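Meltard notebook, table clutter

October 29, 2020

Kondgate room, small table. Starting a fresh page for this because the last one got so full of arrows that I can't follow my own layout any more.

The question for the day was which small things make a good mess. I mean that seriously! The tidy-up set has to look like a table somebody walked away from, and it also has to be quick to lay out again the same way. We've been collecting for it since June and the box is up to 106 pieces, far too many to put out at once. My limit for any one layout is 14, and I'd like to stay well under that. Past a certain point the table only reads as "full" and you stop seeing the individual things, and the individual things are the fun part.

First decision, and I'm very pleased with it: the yellow bin goes at the back left and stays there. On the old layouts we had it front and center and everything ended up crowding around it. At the back it's out of the way and you still find it at a glance. I tried the Lundgren tray in the same spot this morning for comparison. Too deep, and the color sinks right into the wood. The yellow one is shallow with an open top, so a thing that has been put away can still be seen and you don't have to fish for it. Going with yellow.

The little round pot with the lid goes at the back too, to the right of the bin. I like it there. It's pale and quiet and gives the back of the table something to do. Open question whether it counts as clutter or as furniture. My vote is furniture, meaning it stays put and everything else gets sorted around it. If anyone disagrees, write it in the margin and we'll try it your way next time. 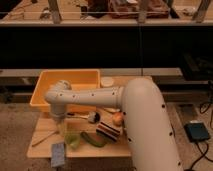
The brush has been the best surprise of the whole box. One long pale end, one dark bristly end, so it looks like two objects until you follow the handle along. It also takes up a lot of table for something so light. Lying across, with the bristles to the right, it splits the layout into a back row and a front row, and I found myself arranging everything else against it without meaning to. I had it pointing toward the front edge at first and that was much worse, with everything sliding into a left pile and a right pile. Across is the keeper.

Next the long green one. It earns its place on shape alone. We have plenty of round things and plenty of boxy things and hardly anything long with a bit of character. Set it on a slant. Straight on, it looks lined up by a shopkeeper.

The striped one goes to the right of it. I love the stripes, dark and red and light, and they do something useful that I hadn't thought about before today, namely that you can tell from across the room which way it's lying. With the plain ones from the box you have to walk up and look. Same thing if you bump the table: one glance and you know whether it has turned. I want more striped things! Added to the shopping list.

The round orange piece sits behind the stripes. It's small and bright, it balances the yellow at the opposite corner, and it's the first thing my eye goes to every time. One warning for whoever sets up: put it down last. Round things wander while you're fussing with the rest.

Cups. Two of them in this version, see-through, and I went back and forth on these for longer than I'd like to admit. The trouble with a see-through cup is that it borrows color from whatever is behind it. Move the cup a hand's width and it's a different cup. At first I had that down as a fault. Now I think it's the most interesting thing on the table, because a real table is full of exactly this, a glass with half a cucumber showing through it. Both cups stay. I would keep them off to the left, where they have some bare wood around them.

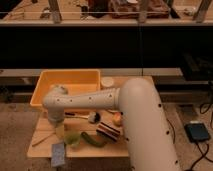 Another view, with the yellow-tinted cup at the left, the green one nearer the front, and the sponge and thin stick along the front of the table.

About that sponge: it hangs over the front edge a little and I decided to leave it that way. Skulum layouts always keep a margin all the way around and they look lovely, like a place setting, but they never look lived in. A light blue sponge half off the edge looks like a kitchen. It's also the only light blue thing out, so it reads well against the wood and doesn't compete with the yellow.

The thin stick near the corner is the one I'm least sure of. Wood on wood. It nearly disappears, and I walked past it when I was checking the layout against my sketch. That could be a good thing (every table has one item you miss) or it could drive people up the wall. Trying it for a week before deciding. If it goes, I'd replace it with something just as thin in a stronger color.

Things I pulled out again today: the big spoon, because it was longer than anything it was next to and turned into the boss of the table. The folded cloth, which I couldn't put back the same way twice. A second orange piece, too much orange.

The table itself, since I was asked: yes, keep the bare wood. I had the gray cover on for the first layout this morning and everything looked colder and smaller. On the light wood the greens come up beautifully.

Worked out for fun how many different tables we could lay from the box if we're only picky about the back row, and stopped writing them down once I'd passed 1,000. So we won't run short of messes.

To do:
Redraw the sketch with the brush lying across and the bin at back left.
Put a small label inside the box lid for what's out and what's in.
Look for something striped and flat.
Try the lidded pot on the left of the bin, once, just to see.
Ask for the other sponge back from the Kondgate sink.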